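Starar Teaching Kit: Frequently Asked Questions

Setup | Teaching by hand | Remote control | Recording | Troubleshooting

These answers cover the two ways to show a task to an arm running Starar: moving the arm directly by hand, and driving it from the remote station. They apply to single-arm and two-arm installations. Wiring, mounting and first power-up are in the installation manual.

General

What is the difference between hand teaching and remote teaching?

In hand teaching, the arm is put in free-drive mode and a person grips it at the wrist and moves it through the task. In remote teaching, the person holds a leader arm at the station and the working arm copies its joint positions. Both methods write the same type of file. A data set can contain both, but each episode must be tagged with the method used. The tag is set at the start of a session and cannot be changed while the recorder is running.

Which method should I use?

Use hand teaching for short motions with one contact, such as pressing a switch or setting a part in a fixture. Use remote teaching for anything that will be run from camera images. A person standing at the arm blocks the cameras, and a policy trained on those images may come to depend on the person being there.

Remote teaching is also the better choice for tasks inside a sink, cabinet or bin, where there is no good place for your hands.

Do I need programming experience?

No. The recorder, the replay tool and the episode browser all run from the station screen. Training jobs are started from the command line, and the person who does that should be comfortable editing a configuration file.

How many demonstrations does a task need?

For a single pick-and-place task with one object and a fixed location, start with 37 good episodes and test. For a task where the object, its position or its orientation changes, plan on 200. Our own dish-loading set from the Follcombe kitchen has 1,073 episodes, collected over several months by different operators. It covers cups, bowls and small plates. Most users will not need a set of that size.

Setting up the workspace

Should I clear the counter before recording?

Clear anything the arm could strike. Leave the rest. If the robot will work at a counter with fruit, bottles and tissues on it, record it there in that condition. Sets recorded on a bare counter tend to fail the first time somebody puts down a bag. Move background items every few episodes so that their positions do not become a cue for the task.

Are shiny surfaces a problem?

They can be. Stainless steel and chrome produce bright streaks that shift with the camera, and clear plastic is hard for depth sensors to read. Starar does not use depth by default. If you have turned it on, mask the sink area or turn it off for that task. For color images, lock the exposure before the first episode and do not change it during the session. Record at different times of day if the room has windows.

Where should the cameras go?

One head camera looking down at the work area, and one wrist camera per arm. The head camera should see the gripper for the whole motion, including the approach. A common mistake is to center the view on the target and lose the arm as it comes in from the side. Check this by driving the arm to its start position and looking at the preview.

What about cables?

Keep them off the counter and away from the base's path. Cables on the floor are acceptable if the base is parked and the operators know they are there. Tape them down if anyone will walk through the area.

Remote control

The working arm lags behind my hand. Is that normal?

A small delay is normal and operators adapt to it within a few episodes. If the delay is large enough that you stop and wait at each step, check the network first. The station and the robot must be on the same wired switch. Wireless links are not supported for recording. Next, check that the replay tool is closed, as it holds a lock on the arm driver.

How do I teach a grasp on a cup?

Approach slowly, stop short of contact, and line up the fingers before closing. Close in one steady motion. Do not squeeze and release several times to get a better hold; if the first grasp is poor, end the episode and mark it failed. Lift clear of any rim or divider before turning the wrist.

For loading a rack, bring the cup in over the rods at the angle it will rest at. Large wrist turns close to the rack are the leading cause of discarded episodes in our sets. A finger that extends below the cup will reach the rods before the cup does, so allow for its length when choosing the height. 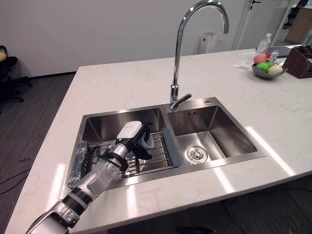

Starar Support, Evum Robotics
Last reviewed Aug 7, 2023

The sink task uses a white cup held on its side over a wire rack in the left basin. The faucet stands between the two basins and its spout points toward the left one, so the path of the arm has to be planned around it. Operators are asked to bring the arm in from the left end of the counter and to stay below the arch of the spout only when the wrist is already straight. The right basin is outside the task area for this set.

How do I release an object without knocking it over?

Lower until the object is supported, pause, then open the fingers fully before backing away. The pause should be long enough to be visible in the joint plot. Partial opening is a frequent fault: the operator can see that the object is free, but the fingers still touch it on the way out. Retreat along the line of approach where there is room.

Can two people take turns in one session?

Yes. Enter the new operator ID at the station before the next episode. Different people teach at different speeds, and the trainer uses the ID to balance the set. For tight tasks, have each person practice with the recorder off first.

Can I control both arms at once?

Yes, if both leader arms are connected. Tasks that need only one arm should be recorded with the other parked in its home position and its leader unplugged. An idle leader that gets bumped will move the second arm.

Recording and review

What counts as one episode?

One episode is one complete attempt, from the start position to the end position. Resetting the objects is not part of it. Stop the recorder before you reach in to reset.

Should I keep failed attempts?

Keep them, marked as failed. They are left out of training by default and are useful for comparison later. An attempt in which the operator fumbled but recovered and finished the task is a success and should be marked as one. Do not delete these. Recoveries teach the policy what to do after a small slip.

How long should an episode be?

Most single-object tasks run under 19 seconds. Longer recordings usually contain hesitation at the start. The trim tool removes still sections at either end but leaves pauses in the middle alone.

Can I use data recorded on another robot?

Only if the arm has the same joint layout and the same gripper. Files from the older Yuen station can be imported with the converter, but gripper force is missing from them and will be filled with zeros. Train without the force channel if you mix the two.

Troubleshooting

The policy reaches the cup and then stops.

Look for long pauses before the grasp in your demonstrations. The policy has learned the pause. Re-record with a steady approach, or use the speed filter to thin out the still frames.

The replay does not match what I recorded.

Replay repeats joint positions and does not look at the cameras. If the object or the base has moved, replay will miss. Run the base alignment check and set the object back on its mark before replaying.

The gripper light is not green.

On the standard gripper, green means the driver is connected and ready. Any other state means it will not take commands. Press and release the emergency stop, then restart the gripper from the station screen. If it still does not turn green, reseat the connector at the wrist.

The arm stopped in the middle of an episode.

The contact limit was reached. This is usually a finger pressing on a hard surface such as a basin wall or a rack. Put the arm in free-drive, move it clear by hand, and mark the episode failed. Do not raise the limit to get past the stop.

Where can I find the change list?

Release notes are under Downloads. The December release changed the default episode format, and files made before it must be converted once before they will open in the current browser.

Related pages: Operator training checklist | Camera placement guide | Episode file format | Contact support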